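Atton Dash Logger 4
Driving record unit for cars, vans and light trucks

If you drive for a living, points on your license are never far from your mind. The Atton Dash Logger 4 is a small unit that sits low on the windshield and keeps a running record of your speed, your position and the posted limit for the road you're on. It's a simple idea, and we have grown very fond of it!

The screen shows two numbers: your speed on the left, the limit on the right. Go over the limit and the right-hand number turns amber. Stay over for more than 4 seconds and you get one soft beep (you can turn it down, but you can't turn it off). The limit maps come from Collado and were last refreshed in January, with school zones and work zones added for the first time.
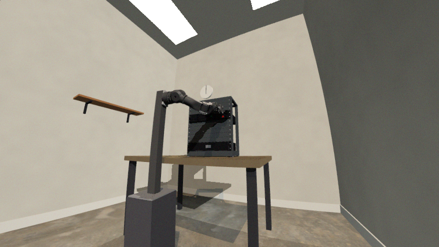 Every trip is saved to the memory card with the date, start time and end time. The card holds over 100 hours of driving before it begins writing over the oldest trips, and any trip you mark with the side button is kept until you delete it yourself. If you get a ticket you don't agree with, pull the trip up in the Buriden reader program and print the minute in question on one sheet. Whether a court will look at it depends on where you live, so ask before you count on it.

Fleet owners get a bit more to play with. The Stundix add-on lets you give each driver a number, and the unit keeps their trips apart even when they share a van. It also has a points page where you type in the points a driver already has and the date each one runs out — handy when you're working out who should take the long run next month.

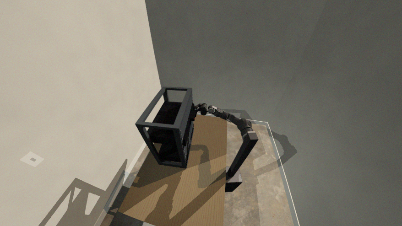
Simulated view: single-arm robot on its floor platform

What comes with it

Dash Logger 4 unit
Windshield mount and spare suction cup
Power cord, 13 feet
Memory card
Printed guide, 43 pages

Good to know

The unit needs a clear view of the sky to find its position, and on a cold start that can take a minute or two. Windshields with a metal coating may slow it down, so try the lower corner on the passenger side first. Check your state's rules on windshield mounts too.

Owners of the Logger 3 can keep their old mount and cord. Saved trips move over with the card, but driver numbers have to be typed in again.

Page updated September 16, 2018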